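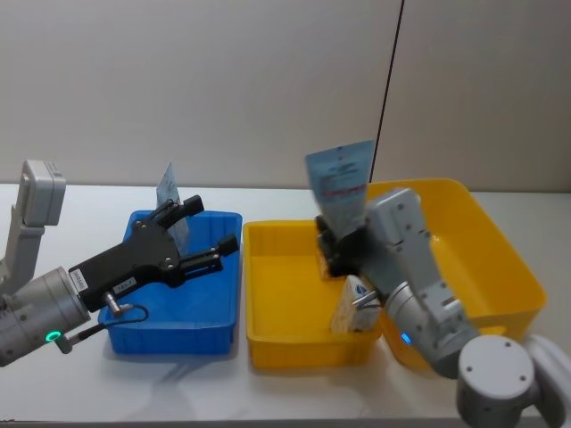
*Bench 2, Tuesday, 10:40. Blue bin, small yellow, large yellow.*

**Ticket 267: Returns keep landing in the wrong bin**
**Raised by:** Marlies Wallner, Imorholm returns room
**Picked up by:** Ashraf Ragab
**Priority:** Medium (was "Urgent!!", downgraded after lunch)

## Reported problem

Small packets sorted at bench 2 are reaching the shelves in the wrong place. The Ait Ali orders came back with Sirkico packets mixed in, and one customer who wanted plasters now has a great many cotton pads and some strong opinions. Marlies has checked the labels, the list and the lighting. She has also checked whether anyone has been "helping".

## What should happen

- Blue bin: flat packets and cards, standing up
- Small yellow bin: cartons
- Large yellow bin: anything waiting to be looked at again

It has worked like this since the move, on paper. The paper is taped inside the cupboard door, where it can't upset anybody.

## Log

**Tuesday, 10:55 (AR)**
Looked at the bench. The two yellow bins are the same yellow. I asked Marlies which one the sheet means by "yellow" and she said "the yellow one". We may be getting somewhere.

**11:20 (AR)**
Ran 27 mixed packets through by the sheet. Got 12 wrong. Marlies got none wrong, but she wrote the sheet.

Of my 12, most were light blue packets. The sheet says "blue items to blue" in one line and "by shape" in the next. A light blue packet in the blue bin feels right even when it should be somewhere else. A white carton with blue printing on it is a philosophical matter.

**11:45 (MW)**
For the record, "blue items to blue" was a temporary line for the Flomo stock. We haven't had Flomo stock since May.

**11:50 (AR)**
Noted. Line crossed out. Please can temporary lines have the word temporary in them.

**13:30 (AR)**
Second thing. The large yellow bin sits further back on the table and at a slant, so from the stool it looks like an overflow for the small one. I have been treating it as one. So has the afternoon shift, judging by the stock count, which is out by nearly 2,000 packets across the month. Some of that will be bench 2. I refuse to believe all of it is.

**14:10 (MW)**
It's at a slant so I can reach it.

**14:15 (AR)**
Fair. It can stay at a slant. It can't stay yellow.

**15:05 (AR)**
No third colour in the store cupboard. There is a lid from a grey crate and half a roll of red tape. Put the red tape round the rim of the large bin and wrote RECHECK on it twice, the first one having smudged.

**15:40 (AR)**
Another 27 through, same mix. One wrong, and I maintain it was a card.

**15:45 (MW)**
It was a carton.

## Fix applied

1. Colour rule removed from the sheet. Sort by shape only.
2. Large yellow bin taped red and marked RECHECK.
3. Sheet moved from inside the cupboard door to the wall above the bench.

## Still open

- Order a bin that is green, or anything else that isn't yellow. Purchasing have asked what is wrong with yellow.
- Recount the Ait Ali shelf.
- Afternoon shift to be told about the tape before they peel it off.

**Status:** Waiting on purchasing. Bench 2 back in use. MW to reopen if the cotton pads start moving again.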